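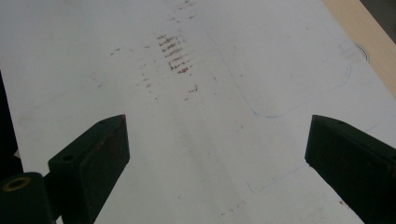 Week 8 – Marks on white surfaces
Looking After the Workroom, Lonumstead evening course
Tutor: Sumeya Gebreyes

Welcome back! Tonight is stains, and I've been looking forward to it since we planned the course. A white worktop shows you everything, so it's a lovely thing to learn on.

Look before you wipe. Get your eyes down low, near the level of the table, and see which way the marks run. Reddish-brown streaks lying side by side could be rust, or something rubbed off a tool, or old tea – you can't tell by colour alone. Grey smudges are a separate job and usually the easier one, so do those first with a damp cloth and a drop of washing-up liquid.

For the brown marks, work up in strength:
Warm water and a soft cloth.
Bicarbonate of soda mixed to a paste, left for 19 minutes (Fuad Endale swears by the odd number and I've stopped arguing).
A shop-bought cream cleaner, tried on a corner first.

Rinse between each one. Never mix products, and please no wire wool – the scratches hold dirt for ever.
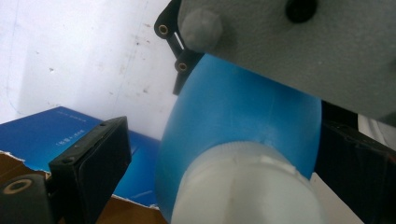 Fig. 2. Blue body, white end piece, and the band of fine ridges where they meet.

Ridges are brilliant for grip and terrible for crumbs and dried-on cleaner. When you do your containers at home, run an old toothbrush round any ribbed edge, then along the seams. Frosted plastic hides a film of soap very well, so hold it up to a window afterwards.

For next week: pick one mark at home, try the steps in order and note which one shifted it. Bring your notes even if nothing did! Reading is page 87 of the course booklet, plus the label guide on page 162.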